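How to find out why your simulated gripper drops the cube

Last updated: Saturday, April 5, 2025

If your grasp works in simulation, be suspicious. If it fails in simulation, be a little less suspicious, but don't start retraining anything yet. Most of the grasp failures I've been asked to look at had nothing to do with the policy. They came from contact settings that someone copied out of an old project and never read.

The case I'll use is a two-finger linkage gripper holding a Rubik's cube, from the Drakosholm test set. The report said the cube "slips sometimes." It was marked low priority in December and stayed there until the same settings went over to the real arm at Orwood, where a cube left the fingers during a fast swing and hit the inside of the guard door. No one was hurt. The door was shut, and I'd like to think that was procedure and not luck.

Before you change a single number, do this.

Step 1. Save the failing run. Keep the random seed, the scene file, the controller settings and the simulator version in one folder. If you can't replay the drop, you are guessing, and you will congratulate yourself the first time it doesn't happen.

Step 2. Turn off the swing. Close the gripper, lift slowly and hold still. Watch the angle of the cube relative to the palm, and log it. A success flag that only asks "is the cube above the table?" will call a crooked grasp a good one. Ours did, for months.

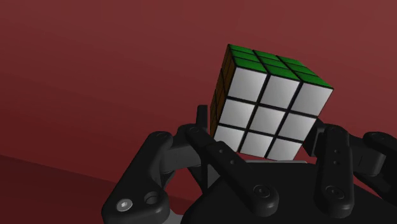 A tilt by itself is not a fault. Cubes get picked up crooked all the time and stay put. What matters is whether the angle keeps changing after the fingers have stopped. Plot it over the whole hold. If the line is flat, move on to Step 4. If it creeps, the contact is slipping and you should stay here.

Step 3. Look at friction and the time step together. Friction set far too high is the classic cheat – it glues the part to the pads and hides bad finger placement. Then somebody lowers it to a sane value, the cube slides, and the low value gets the blame. Cut the time step in half and leave friction alone. If the creep shrinks, you had a solver problem.

Step 4. Check the collision shapes. Draw them on top of the visual model and look at the fingertips from the side. In our case the left pad's collision box was 2 mm thicker than the pad you see, so that finger touched first and rolled the cube before the other one arrived. The visual model looked fine the whole time, which is why I don't trust visual models.

Step 5. Check the force limit. The Assefa controller clips the grip command without printing a warning. We were asking for more than we got. Log the applied force next to the commanded one, and if the two don't match, find out who is clipping.

Step 6. Now bring the swing back and run it 1,000 times with small changes in cube position. Before the fixes we had 141 drops. After them we had 23. I was told this was a great result. It is a better result, and I still wouldn't stand next to it.

Carmela Pacheco went through those 23 one at a time and found that most shared the same wrist speed near the end of the swing. We capped the speed. The Flernonska scripts have an option called "auto-tune contact" that claims to handle all this for you. I tried it. It raised friction until the drops went away – see Step 3.

Before you move anything to hardware: set the speed cap in the robot controller as well as in your script, start with a foam cube, keep the guard door closed, and test the emergency stop with the gripper loaded. Find out what the fingers do when power is cut. Ours opened.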